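February 10, 2019

Slept badly and got up before six. The furnace kicked on and off all night and I lay there listening to it. Made oatmeal, read the paper from yesterday, then called Mom. She is still set on selling the house in Davbridge before summer. The agent from Montoya wants the upstairs carpet pulled before he takes any photos. I told her I would come down on the 23rd and do it, and that she should not try to move the dresser herself.

Went through the bills after that. The dentist came to $207 after insurance, and the car was $1126, mostly the rear brakes and a wheel bearing. I had been hoping to put that toward the trip. Moved money over from savings and wrote it all down in the green notebook. If I leave the credit card alone this month I should be even again by the end of March.

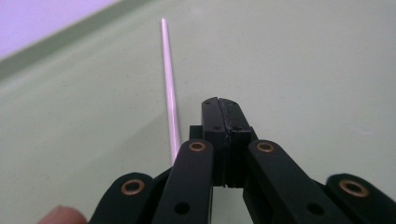

Matúš Ďurica came by after lunch to return the snow shovel and stayed for coffee. He has been swimming at the Wistberg pool three mornings a week and is up to 55 lengths. I used to do that many without thinking about it. He said the early hours are quiet and the locker room has been redone. I said I might go with him, and then spent some time looking for my goggles after he left. Didn't find them. They may be in the box with the camping things.

He also told me his daughter got the job at Ekari and starts in two weeks. She will have to find an apartment over there, and he is worried about the rent but glad for her. We talked about our own first apartments. Mine had a bathtub in the kitchen, with a board over it that I used as a counter.

Walked to the library before it got dark. The sidewalk on the north side is still ice, so I kept to the street. Returned the book on canals, only got halfway through. Took out 2 mysteries and a cookbook with a lot of soups in it.

Made the leek and potato one for supper. Needed salt and more time. Froze half.

Things for tomorrow: call the insurance office, buy furnace filters, look for the goggles again, answer Aunt Carol's letter.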